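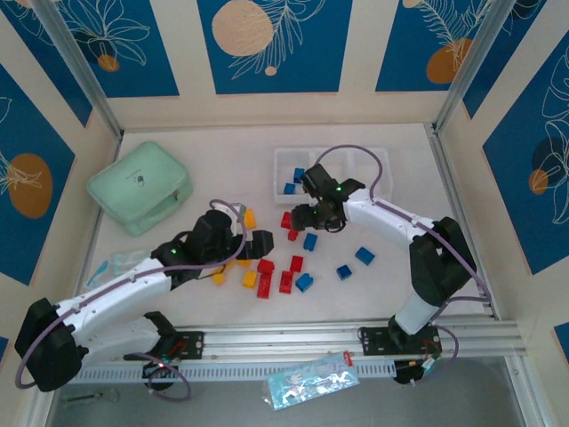 Does a motivational visit change anything? Report on the Ekard school talks

Background

Ekard is a small outreach charity that sends speakers with sight loss into secondary schools. The talks are free to the school and last one lesson. The charity's leaflet says that pupils come away "inspired to reach their own summit". For our spring project we wanted to find out what was left of that inspiration a few weeks later, when the speaker had gone home and it was raining on a Friday.

I should say that I went in doubtful. I have sat through plenty of assemblies of this kind and can remember the biscuits better than the message. My tutor asked me to write that down at the start so that readers could allow for it.

What we did

Two schools agreed to take part, Womar and Georgiou. At both, pupils filled in a short form on the day of the talk and a second one in March. We had 452 forms back from the first round. The second round was much thinner, partly through a school trip and partly, I suspect, through boredom with forms.

The form asked whether the pupil had set a goal after the talk, what it was, and whether anything had been done towards it. We also held interviews with 13 pupils, picked by their form tutors. That is a weakness. Tutors pick the ones who will talk nicely to visitors.
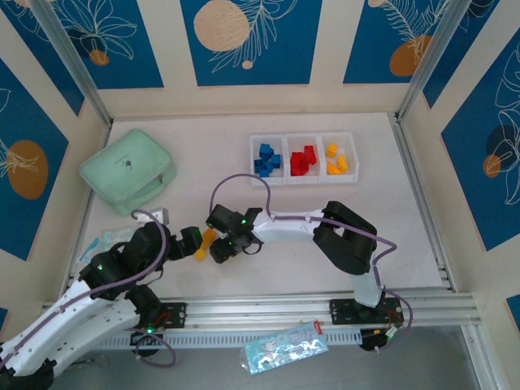 What pupils told us

On the day, nearly everyone liked the speaker. Words like "amazing" and "brave" came up again and again, often in the same handwriting style along a whole row of desks, so I would not lean on them too heavily.

By March the answers were flatter. Many pupils remembered the guide dog. Fewer could name the goal they had written down. In the interviews, seven pupils said they had done something towards it, but when pressed several of them meant things they were doing already, such as swimming club.

The part that did seem to stick was practical. Pupils at Georgiou had been shown how to guide a person through a doorway and had a go in pairs. They could still explain it, elbow and all, and one corrected me when I got it wrong. The Womar talk left this out to save time.

The Werkico pack

Ekard also hands out a follow-up pack made by Werkico, with a goal diary and posters. At Womar it was still in the staff room. At Georgiou one class had used the first page. I can't judge the pack on that, and I don't think Ekard should quote the number of packs sent out as if it meant packs used.

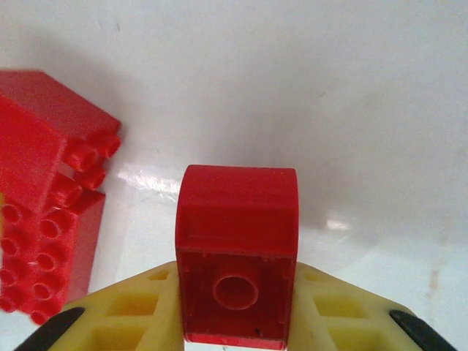
A red toy building block held between two yellow gripper fingers

What I would change

Ask Ekard to keep the guiding exercise in every visit, even if the life story has to be shorter. Drop the same-day form, or at least stop treating it as a result. A good mood at half past two tells you the talk was enjoyable.

I would also want a school with no visit to compare against. Without one, I can't say whether the pupils who did set goals would have set them anyway.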